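Workshop > Galleries > The Gray Bin

Print this page | E-mail this page

Search this site: Enter keywords Go

The Gray Bin, and Other Places Things End Up

16 February 2019

I've been meaning to put this gallery together since the fall, and then the heating went out at the Durkside end of the building and I had an excuse to stay home with a blanket and sort through my folders. There were 214 pictures in there! I did not need 214 pictures of a workshop. I got it down to the batch that made me stop and look twice, and then I lost an argument with myself and cut most of those too, so the page is light on pictures and heavy on me talking. Sorry to anyone who came for the reverse.

For those who don't know us, we patch and paint furniture, mostly small pieces, mostly for people who found something at a yard sale and got in over their heads. Kevser Aydoğan started it, I joined when she ran out of elbow room, and Wim Hermans comes in when there's upholstery. Our shop name is Paststead, which Kevser picked and which people spell every way except the right one (the best so far was "Pasted," on a check).

The thing people ask about most when they visit is how we keep track of all the little stuff. Scrapers, rags, sanding blocks, odd caps, bits of foil, the cloths that are too good to throw out and too gone to use on anything nice. I used to be a drawer person. Every item had a drawer, every drawer had a label, and I spent half my life opening the wrong one. Kevser is a bin person. You have a bin, things go in the bin, at the end of the job you tip it out and sort it. I fought her on this for a whole winter and I'm here to tell you she was right, and she has been very gracious about it, meaning she brings it up only once or twice a month.

So, bins. We've tried plastic tubs, and they crack at the corners as soon as you drop a hammer in. We tried a wicker thing that came with a dresser, and it shed all over a wet coat of varnish. I still find bits of wicker in that finish when the light hits it (the customer says she likes the texture, bless her). Metal is the way to go. It's loud, it's heavy, it's cold on the hands in the morning, and you can scrape it clean and start over.

A divided one is even better if you can find it. My habit is small parts on one side, tools and cloths on the other, though small parts never stay put for long with me around. I paid 12 dollars for my first one at the Czarnecka sale barn and drove home feeling like I'd robbed the place.

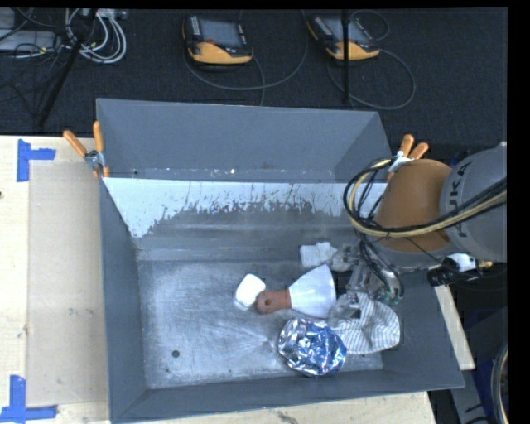
Scrapers are my favorite thing to talk about, so here we go. I like a wide one with a hole in the handle, so it can hang on a nail when it isn't in the bin. I keep one for paint and one for filler and I will know if you've swapped them. The wide kind is wonderful on flat tops, where you can take off a whole skin of old finish in one long push, and it's hopeless around spindles. For spindles I wrap a strip of cloth around my finger and settle in with the radio.

Cloths! We go through so many cloths. Striped dish towels are the best, the older the better, after they've been washed so often that they've quit leaving fuzz. Wim gave us a sack of his mother's and we've been rationing them ever since. Plain white ones are for the last wipe before a top coat, so you can see whether any dust is still coming up. If the cloth comes away gray, go around again. If it comes away gray a third time, sweep the floor, have lunch, and go around again after that.

Foil is Kevser's trick. She balls it up and rubs rusty hardware with it, a little water, a lot of patience. It won't save a hinge that's rusted through, but for drawer pulls with a bit of brown freckling it's great, and you can do it sitting down. I've got a jar of pulls she did that way, waiting on a sideboard whose owner moved and is supposed to be sending a truck in March.

Then there's the sorting out, which I've come around to enjoying. Everything gets tipped onto the table, tools get wiped, cloths go in the wash or the trash, and whatever is left over gets looked at for a minute while we try to remember what it came off of. Last year I started writing the mystery parts down in a notebook. I'm up to 111 of them. One is a tiny brass foot shaped like a paw, just the one paw, and I'd love to hear from anyone missing it.

A few shop notes while I've got you:

The wax we use on table tops is the Vedisine one in the flat tin. Three people wrote to ask after the last gallery and I forgot to answer all three of you. Put it on thin. Thinner than that.

The blue washstand is sold. The little bench with the crooked leg is still here, and the leg is staying crooked, I've tried everything short of a new leg and I like it too much now.

We had a bill of 185 dollars for blade sharpening and new handles, so the stripping price is going up a bit on bigger pieces. Chairs stay the same.

If you want to bring something by, write first so I can clear a spot. The big table tends to be covered, and Kevser will make you hold your end table in your arms while she moves things around. She'll chat the whole time too, so wear good shoes.

Next gallery will be the chairs, I think, if I can get Wim to finish the green one. He's picking out old tacks with a tiny screwdriver and has asked us to stop checking on him.

Print this page | E-mail this page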